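Stilunmont Neighbors Board > House and Home > Finishing a butcher block top, oil or varnish?

Started by SharadaC, February 18, 2014

SharadaC
Hello everyone, and forgive the long post, I've been going back and forth on this for most of February and my husband has asked me to please ask somebody else. We are putting a butcher block top on the old base cabinets in the back room, which is going to be part homework table, part sewing table and (let's be realistic) part place where people set down wet glasses. The wood is pale and comes in those glued-up strips, and I love it just the way it is. I do not want it going orange on me. My mother had a pine table that turned the color of a pumpkin in 2 years and I have never gotten over it.

So my question is oil or varnish. The man at Rajan Lumber told me mineral oil and nothing else. My neighbor says mineral oil is for cutting boards and I'll be sorry.

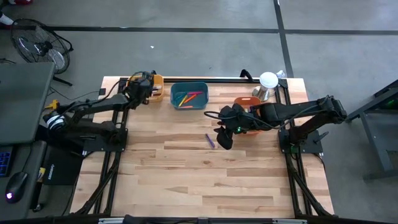
I should also say that the room gets strong afternoon sun, and that I have 6 feet of wall to work with, so we aren't talking about acres of wood. I don't mind a bit of upkeep. I oiled my grandmother's rolling pin every winter for years and quite enjoyed it. What I don't want is something where one mistake means stripping the whole thing down. And if there's a finish that keeps ink from soaking in, I'd be so grateful to hear about it, since the kids will be doing their posters on it and I know how that goes.

Thank you all, you were wonderful about my gutters.
Sharada Chacko

Mutton
Varnish. Water-based, satin, three coats, and sand lightly between each one. It goes on looking like milk and dries clear and it won't yellow on you the way the oil-based kind will. I did our laundry room shelf that way and it still looks the way it did the week I finished it. Mineral oil never dries, it just sits in there, and the first sheet of paper you leave on it overnight will have a big gray see-through spot by morning. Not what you want for homework.

giretti_fan
I have to disagree with Mutton a little, with love. Everything he says about mineral oil is right, but there are oils that harden. Hardwax oil is what I used on my own counter (which holds up my Giretti coffee maker, so you can imagine the drips) and when I get a ring or a scratch I rub that one spot down with a fine pad, put on a dab more, and go have my lunch. You can't do that with varnish. With varnish you fix a spot and then you get to look at the spot you fixed for the rest of your life. Most of the makers sell a version meant for light woods, so ask for that one, because the plain kind does warm things up.

Mutton
You can too spot fix varnish if you're patient. But fine, I'll grant you it's easier with the wax oil. What about ink, though? That's what she asked.

SharadaC
Yes, the ink! It's the highlighters and the fat markers that worry me most. Mine put the caps back on about half the time, and then everything gets left in a heap and rolls wherever it likes. I did think of just laying a big mat down, but then why have the nice wood, you know? 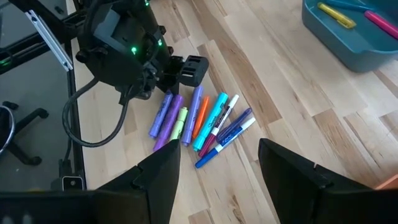 Kristaps Avotiņš wrote back that a mat was still the cheapest answer of all, and that he keeps a roll of brown paper on the end of his own table for poster days and tears it off when the kids are finished. His reply in full:

Kristaps Avotiņš
Sharada, get the mat, or the paper, and bring it out only when the big projects come out. No finish will stop a permanent marker completely. On varnish you can often get it off with a little rubbing alcohol on a rag, but go gently - alcohol can dull some water-based finishes if you scrub. On hardwax oil the washable kinds usually wipe up with soapy water if you're quick. If you're not quick, you sand.

Two other things. Whichever way you go, finish the underside as well, same number of coats. People skip it and then write to this board asking why the top is cupping. And sand to 180 or so and stop there, if it's the oil. I had a scrap I took all the way to 400 one evening, and it felt like glass, and the oil hardly went in at all.

giretti_fan
Seconding the underside!! Learned that one the hard way.

Mutton
Agreed on the underside. Still say varnish.

SharadaC
You are all so kind. I think I'll do what I should have done at the start and try both on the offcut, one at each end, and leave it in the sunny window for a while. More than 60 people have looked at this thread already, so I promise to come back and tell you which end I liked. Kristaps, how wide is your roll of paper? And does it lie flat, or does it fight you?

Kristaps Avotiņš
Two feet wide, and it fights me. I use a pair of clamps.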